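# Custard, Attempt the Second

My grandmother believed a baked custard could sense fear. I thought this was superstition until July, when I made one for a dinner party and served my guests sweet scrambled eggs in a very nice dish.

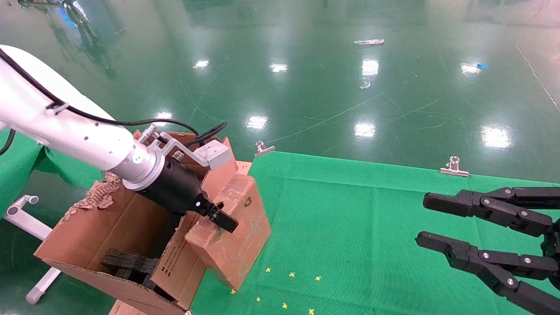 The recipe came from Hauke Weidemann, who used to live downstairs from me and who cooks the way other people file taxes. His instructions run to two typed pages. I had skipped the part about the water bath, as I own exactly one roasting pan and it was full of potatoes.

So, again. Four eggs, one extra yolk, 100 grams of sugar, a pint and a bit of whole milk, and the scrapings of a vanilla bean that cost more than my shoes. Warm the milk until it steams (don't let it boil, and don't wander off to look at your phone, ahem). Pour it over the eggs slowly, whisking the whole time. Strain it. I used to think straining was for show-offs, and then I saw what stayed behind in the sieve.

Hauke bakes his for 90 minutes in a very low oven. Mine is a Baumgart that came with the apartment and has two settings, Off and Vengeance, so I started checking after fifty. It needed another ten. The middle should wobble like a waterbed when you nudge the dish.

Nutmeg on top, more than seems polite.

It set! It sliced! I ate the first piece standing at the counter and the second one sitting down, for the sake of manners. My sister says it needs caramel. My sister is welcome to come over and wash the pan.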